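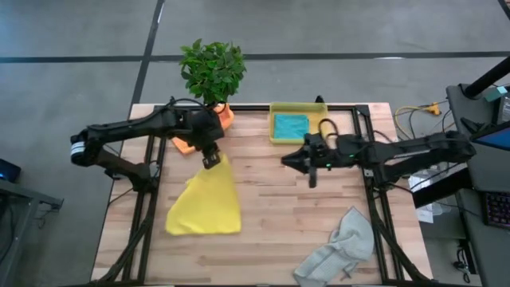 Le chiffon jaune pris par un coin, pince droite encore ouverte.

Apprendre à un robot à deux bras à plier des chiffons : ma méthode pour les démos en téléopération

On me demande souvent par mail comment je fais mes démonstrations de pliage, alors je mets tout ici, dans l'ordre où je le fais. Je pars du principe que vos bras sont montés, calibrés, et que votre système de pilotage à distance fonctionne déjà (chez moi c'est Floselov, mais ça marche pareil avec autre chose). Si ce n'est pas le cas, allez d'abord lire ma page sur la calibration, sinon vous allez vous arracher les cheveux !

Pourquoi le tissu ? Parce que c'est pénible, tout bêtement. Un cube, vous le ratez, il est toujours un cube. Un chiffon raté devient une boule, et il faut savoir s'en sortir. C'est précisément ce qu'on veut montrer au robot.

Étape 1 : préparer la table

Prenez des chiffons de couleurs bien différentes entre elles et de la table. Sur du bois clair, le jaune passe, le bleu canard passe très bien, le gris clair un peu moins (je le garde quand même, il faut de la difficulté). Posez un bac ou un plateau au fond, à portée des deux pinces, pour les chiffons pliés.

Ne rangez pas trop. Ma petite plante reste sur la table et personne ne s'en plaint. Si vous ne filmez que des tables impeccables, le modèle sera perdu le jour où quelqu'un oubliera sa tasse.

Et froissez les chiffons à la main avant chaque prise. Jetez-les, littéralement. Au début je les « posais froissés », toujours un peu de la même façon, et Helju Rimkutė, qui relisait mes épisodes, m'a renvoyé toute une série avec pour seul commentaire : « ils ont tous la même tête ».

Étape 2 : trouver un coin et le soulever

C'est le geste le plus important de toute la séquence. Avec un bras, descendez à la verticale, pincez le coin, remontez doucement jusqu'à ce que le tissu pende en triangle. Gardez le bas du chiffon en contact avec la table : il se balance beaucoup moins, et l'autre bras a une chance de trouver le deuxième coin.

Pendant ce temps, l'autre pince attend, ouverte, au-dessus du milieu de la table. Prenez l'habitude de toujours l'ouvrir avant de l'approcher. Quand on pilote les deux bras à la fois, on a tendance à fermer les deux mains ensemble (je le fais encore quand je suis fatiguée), et le modèle apprend aussi ça, hélas.

Étape 3 : étaler, puis plier

Une fois les deux coins tenus, écartez jusqu'à une tension légère, ramenez le tissu vers vous en le laissant glisser sur la table, posez. Puis on plie : 2 plis, pas plus, le premier dans la largeur, le second dans la longueur. J'ai essayé un pli supplémentaire en novembre, ça donnait un petit paquet adorable que les pinces n'arrivaient plus à reprendre proprement.

Allez lentement mais sans vous arrêter. Les pauses, c'est vraiment la plaie ! Si vous hésitez trois secondes au-dessus d'un coin, le robot hésitera lui aussi, parfois pour toujours. Répétez le mouvement une ou deux fois à vide avant de lancer l'enregistrement.

Étape 4 : quand les chiffons se touchent

Je commence toujours avec les chiffons bien séparés, puis je les rapproche au fil de la session. Dans un tas serré, on attrape facilement deux épaisseurs de couleurs différentes. Gardez ces prises-là si vous vous rattrapez : rouvrez la pince, remontez un peu, reprenez. Jetez-les si vous avez dû intervenir à la main.

Pensez aussi à regarder ce que donne la vue de côté. Au ras de la table, une pince peut cacher à elle seule la moitié du travail, et c'est là qu'on comprend l'intérêt d'avoir plusieurs points de vue.
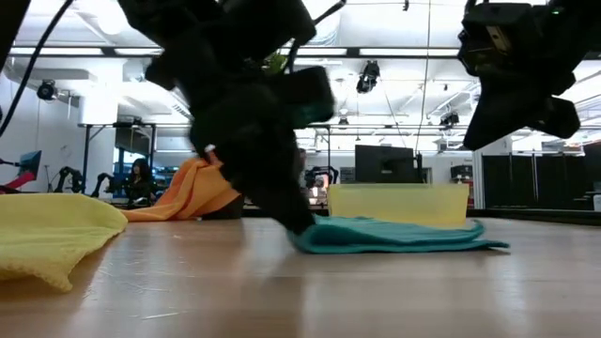 Étape 5 : ranger dans le bac et finir proprement

Saisissez le chiffon plié par le bord du pli, jamais par le côté ouvert, et déposez-le à plat. Ensuite ramenez les deux bras en position de repos et seulement là, arrêtez l'enregistrement. J'ai perdu une série entière en coupant trop tôt.

Combien de démos ?

Je fais des séries de 25 épisodes, puis vraie pause, café, on s'étire les épaules. Pour un premier entraînement, 16 séries m'ont suffi avec ma configuration. Notez au fur et à mesure ce que vous changez (couleurs, position du bac, éclairage), sinon vous ne saurez plus ce qu'il y a dedans.

La prochaine page parlera du tri des épisodes ratés. Pour les questions, les commentaires sont ouverts.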